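Open House at the Tiongson Building

2018-11-06

I finally made it out to Tustberg for the open house at Trumitz, the folks who test dishes and sponges for a living, and I had such a good time (yes, I took a day off work to look at dishwashing, and I'd do it again). I signed up back in September. The tour runs 2 hours and there were 14 of us, most of us shivering in the lobby until the coffee showed up.

First stop was the washing-up table. I loved how homey it looked, just a warm orange-brown wood top, a sponge in its own tray and little plates with red sauce on them, waiting for a scrub.

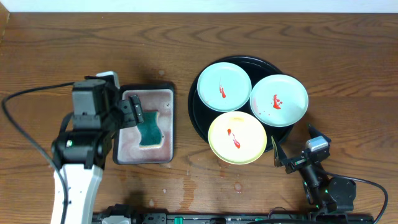

Sauce, sauce and more sauce

Red sauce is the big villain around there, and boy do they have opinions about it! Our guide said a smooth pale glaze gives it less to hang on to than a scratched one, and that letting it sit overnight is the worst thing you can do. I do that all the time. She also told us to go easy on hot water at first, and half the group started arguing about it right there.

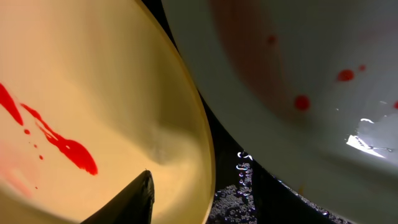 Iritz wrote in after I posted the first half of this, saying cold water and a dab of dish soap always did the trick at their house, and that tomato only turns stubborn once it's dried on.

I'm willing to try it. My own plates are a lot older than these and they've been through plenty of spaghetti nights, so I asked about the pink shadow sauce can leave behind. Baking soda paste, left on for 8 minutes, then a soft sponge.

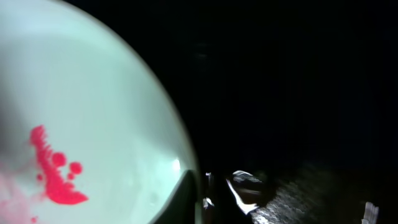 I wrote that down on the back of my visitor badge (number 2159, I still have it) along with the name of a drying rack I want for Christmas. Then we got to talk trays, and I'm sold on keeping the sponge in one so it doesn't drip all over the counter. 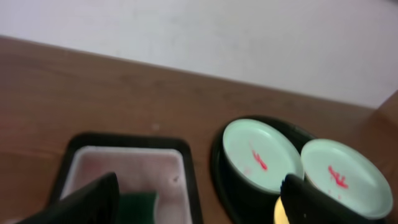 Sponge on one side, saucy dishes on the other, at the Trumitz open house.

Parking is free behind the building, and the gift shop takes cards. Get there early if you want a muffin!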